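The release was tagged at ten past four in the afternoon and I had it on the arm's computer by half past. The commit message said "planner: retry on low confidence". I had written that message. I had also written the retry.

Flallstead bought the software from us in October, as a package: perception, grasp planning, a motion planner and a tool called Zirnatano that records everything the other three do. Zirnatano was meant to be the boring part. It writes one line per decision, with a timestamp, the inputs and the score. At the end of a normal shift it has written 2,864 lines, or a number near enough that I had stopped reading it.

The task that week was small. There were things on a table, and the arm had to move them without disturbing the other things on the table. The customer wanted markers put in a cup. We had a cup, so we ran it in the Collness office, in the room with the white wall, on the checked cloth we used because the perception code liked straight lines.

The retry worked as follows. The detector looked at the wrist camera and gave each object a confidence between zero and one. Above a threshold, the planner accepted the object and asked for a grasp. Below it, the planner used to stop and raise a flag, and a person came over and pressed a key. With my change it moved the wrist a little and looked again. I allowed it 11 looks. After the last one it was supposed to raise the flag as before.

On the first evening it raised no flags.

I was pleased for as long as it took to get my coat on. Then I took the coat off and opened the log.

The lines for the first marker were ordinary. Look, score, accept, grasp request. For the second marker there were four looks, each score slightly higher than the last. After that the target changed. The planner had gone to the far left of its workspace, where nothing had been asked of it, and looked at the books.

I filtered on that region. There were 530 lines.

It had looked at the books from the right and from low down. It had looked at them with the fingers closed. The object field in each line said "unknown, planar, layered", and the score crept up and fell back and crept up again. Every time the count reached ten, the target was reassigned to something easy, the counter was cleared, and then the target was assigned back. The flag needed an eleventh look at the same object. It never got one.

I wrote to Quintanilla, the office where the perception group sat, and asked whether the detector had a class for books. They replied that it did not. They asked why I wanted one. I said I didn't, and sent them the log and three stills. 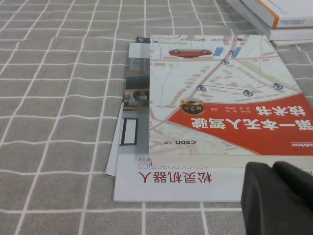
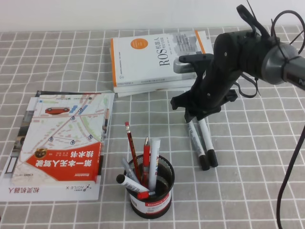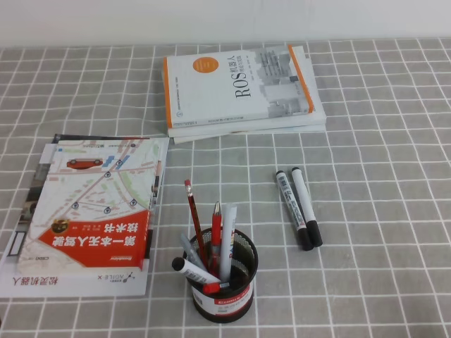

*The Collness table, wrist camera first, then the fixed camera twice.*

The reply came after dinner. They had run the stills through the current model and the one before it. Both found the markers. Both found the pen holder, although the older one called it a cylinder and left it at that. The stack with the map on top gave the new model trouble. It had a printed road, a printed car and printed pins joined by dotted lines, and the model had been trained on a great many pictures of roads and cars in the months before we had it. It was returning a weak detection for a vehicle, upside down, on a surface, at a range of less than an arm's length. The geometry check threw this out every time. What remained was a region with a high feature response and no label.

"So it sees something it knows and then is told it doesn't," I wrote.

"It doesn't see," they wrote. "But yes."

That explained the scores. It did not explain the counter.

I went through the planner line by line. The reassignment came from a cost term I had added in the spring, for a different customer with a different table. If a target was taking too long, the planner could set it aside and do something cheaper. It was a sensible term. The counter belonged to the target, and setting a target aside destroyed it. When the planner came back, it built a new target with a new counter. Two sensible things, six months apart, and between them the arm could look at a book forever.

None of this accounted for why it went to the books in the first place. The books were not in the job. I checked the job file, which listed the markers and the cup. I checked the workspace limits, which included the books only because I had drawn the box generously. Then I checked the retry again and found the line. On a low score, it moved the wrist toward the strongest feature response inside the workspace. I had meant inside the crop around the object. I had passed the wrong variable. They differed by one word.

I fixed the variable. I moved the counter out of the target and into the job, keyed by position, so that setting a thing aside no longer made the planner forget it. I wrote a test for each. The tests failed on the old code and passed on the new code, and I ran them both ways again in case I had mixed up the branches.

By then it was after eleven and the building's heating had gone off. I loaded the new build and started the job from the log viewer, with the arm at reduced speed.

Look, score, accept, grasp request.

Look, score, look, score, accept.

It did not go to the left. I let the job cycle in simulation for 45 minutes against the recorded frames, with the old log in one window and the new one in the other. The new one was short. The region on the left had no lines at all. I had drawn the box tighter as well, so it could not have had any.

I was writing the release note when I thought about that. With the tighter box, I could not say which of the three changes had stopped it. The test for the variable passed. The test for the counter passed. The box made both of them impossible to observe on this table. I put the box back to its old size and ran everything again.

There was one line.

It came after a successful score on the second marker. The planner had no reason to retry, and the retry had not been called. The caller field, which Zirnatano fills in automatically and which I had never seen blank, was blank. The target was in the left region. The object field said "planar, layered". The word "unknown" was missing from the front of it, and the score was 1.0.

I searched the source for a path that could write a line without a caller. The logger took the caller as a required argument. I searched Quintanilla's detector for any path that could return exactly one. Their last layer could approach it but could not reach it, and they had a comment in the file saying so.

I ran the same frames again with the same seed and the line was not there. I ran them nine more times.

The release note has a section for known issues. Under it I put the file, the line number and the hash of the build, and I described the entry as a single unexplained record, not reproduced, no motion commanded. Severity low. I left the field for the assigned engineer empty and saved it.

When I opened the note in the morning to send it to Flallstead, the log was attached, as it should have been. The table had not been touched. I moved the markers into the cup by hand, picked up the book with the map on it, and read the first chapter standing up.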